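Counter Clutter: notes on a small collection of kitchen tabletop pictures

Version 2. Please read this before downloading, or at least before writing to us.

What this is

Counter Clutter is a set of 747 pictures of things that live next to a cooker. Utensil caddies, spatulas, whisks, bottles with coloured caps, tins, jars and the odd lonely peeler. It comes with 2,712 short text labels, each one saying what a thing is and, where it is in or on something else, what that something is. The set began as an argument between Kanako Mizuno and Stepan Karpenko over whether a slotted turner is a spatula. The argument is still open. The labels are finished.

We wanted ordinary kitchen things standing the way they stand when people are meant to be getting on with dinner. Most picture collections of utensils show each one lying by itself on white, like evidence. Useful if you want to buy a whisk. Less useful if you want to pick one out of a pot with two other pale things leaning on it.

What's in it

The pictures are sorted into four folders by what is doing the holding:

caddy - utensils in upright holders with one or more compartments
drawer - utensils lying down, usually on top of each other
hook - utensils hanging up
loose - everything else, including a ladle in a salad bowl, which we talked about for longer than we should have

Caddy is much the fullest folder. Drawer is the one people complain about.

Each picture has a text file of the same name. One label per line, thing first, then a bar, then where it is. If a thing isn't in or on anything worth naming, the second half is left blank. We didn't write "table" every time. Hinata Oshima did for a while and then stopped, and we took them all out again.

Three from the caddy folder:

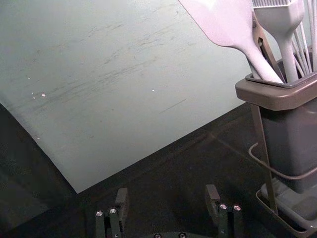
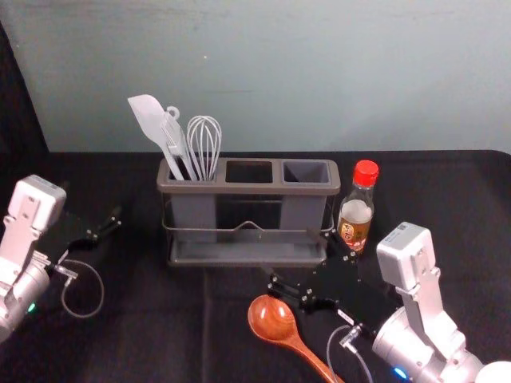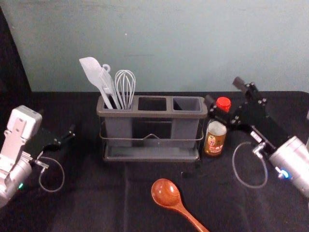
Labelling rules

These were written by Emiko Yagi after the first round, in which four people labelled the same jug four ways.

1. Use the plain word. "Whisk" will do. We don't need to know it's a balloon whisk, and we had two people who couldn't stop.

2. A spatula has a flat head with no holes. A turner has slots. If you can't see whether it has slots, write "flat utensil" and move on. Stepan's objection to this rule has been noted in the file called objections.

3. Brushes count as utensils if they're for basting or pastry. Washing-up brushes are in the set but get their own label, and no, you may not call them "brush (other)".

4. Count compartments by their openings. An empty compartment is still a compartment and gets its own line, with "empty" after the bar. This is the rule that people skip, and it's the one that matters most if you're using the set for anything to do with putting things away. Knowing where the whisk is solves half the job. You also want to know where the next thing could go, and if all the utensils are crammed into one end, the answer is usually obvious to everybody except the person who did the cramming.

5. Holders come in pieces. If there is a tray or a wire rack as well as the caddy, label each one. Don't label the gaps.

6. For bottles, label the cap colour and stop there. Do not write "soy sauce" for a brown liquid. It could be soy sauce. It could be vinegar, or fish sauce, or what is left of Asuka's cold brew, and we have been wrong in both directions.

7. Tins and cans get "can", plus the contents only if you can read the print. "I know that brand" isn't reading the print.

8. A thing half hidden behind another thing gets a label if you can name it from the part that shows. A bottle that is nothing but a cap is still a bottle.

Colours

Colour was left out of version 1 because it went badly. The same pale utensil can look white, grey or faintly pink depending on what's behind it and how near you are, and we had one spatula listed in all three. It is back in version 2 as an optional extra column with a short list of permitted words. If two labellers disagreed, both words are kept, with a slash. There are a lot of slashes. Treat anything in that column as an opinion.

Red caps, for the record, gave no trouble at all.

Known problems

Whisks are over-represented. Apparently we all own too many.

The word "caddy" was "holder" in version 1 and "pot" in the parts Hinata did. All have been changed to "caddy", including, by accident, one flowerpot. Fixed, we think.

Some close views show so little of a utensil that the label leans on its handle. Handles look much alike. Be gentle with any score you get on these.

Several people have asked for the size of each thing. We didn't measure anything. If you need to know how long a whisk is, there's probably one near you.

The drawer folder contains 2 pictures that are very nearly the same picture. We know which ones. Removing either changes the numbering of everything after it, and Asuka Hamada, who looks after the numbering, has asked us not to bring it up again.

What it's good for

Finding and naming utensils in cluttered holders. Working out which compartment is free. Writing tidying instructions that mention real objects. Wellano, our sister set of cupboard shelves, uses the same label format, so the two can be read by the same script.

It isn't much use for food, as there is hardly any in it. Nor should you use it to settle what belongs in which compartment. We looked for agreement on that among the five of us and found that everyone has a system, and everyone else's system is a mess.

Changes since version 1

Empty compartments labelled throughout.
Colour column brought back, optional.
"Spoon thing" replaced with an actual word in every case.
The hook folder checked again from the start by Kanako.
Spelling of "whisk" corrected. You'd be surprised.

Sending corrections

Give the picture name, the line as it stands and the line as you think it should be. Corrections are gone through in May, in one sitting, with biscuits. If yours concerns the difference between a spatula and a turner, please read the objections file first, and add your name at the bottom if you still feel strongly.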